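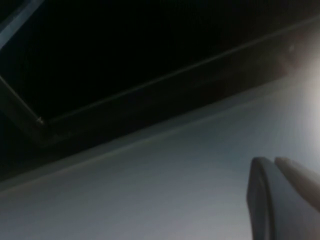

Dark panel with a thin raised edge, seen from low down.

Open day at Mösli, 29th June

Since three years I wanted to see the paper and board works at Mösli, and this summer I finally went. The bus from Gondo takes 26 minutes and stops directly at the gate. Entrance was free, but one had to write the name in a list and put on a yellow vest, which was too large for almost everybody.

Our group was led by Engelbert Danzer, who has worked in the pulp hall for most of his life. He spoke quietly, and beside the big machine I understood maybe half. The old paper comes in bales, is mixed with water and then cleaned of staples and glue. The water is kept at 68 degrees in one part of the process, and it is very humid there. I had to take off my glasses two times.

After the pulp hall we went up to the folding department, where I liked it most.
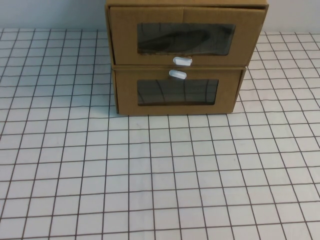

Corrugated board is stronger in one direction than in the other, and Domenica Lehner let us test this with our own hands. She gave each visitor a sheet and asked us to bend it first along the waves and then across. She also explained how to score a line before folding, so that the outer paper does not tear. I have always done this wrong at home.

The works belongs today to Adard, and 87 people are employed there. I would have liked to hear more about the river and where the used water goes, but the time was short and the next group was already waiting at the stairs.

In the canteen there was barley soup and a good plum cake. The next open day will be in November. Bring warm shoes, the storage hall is cold even in summer.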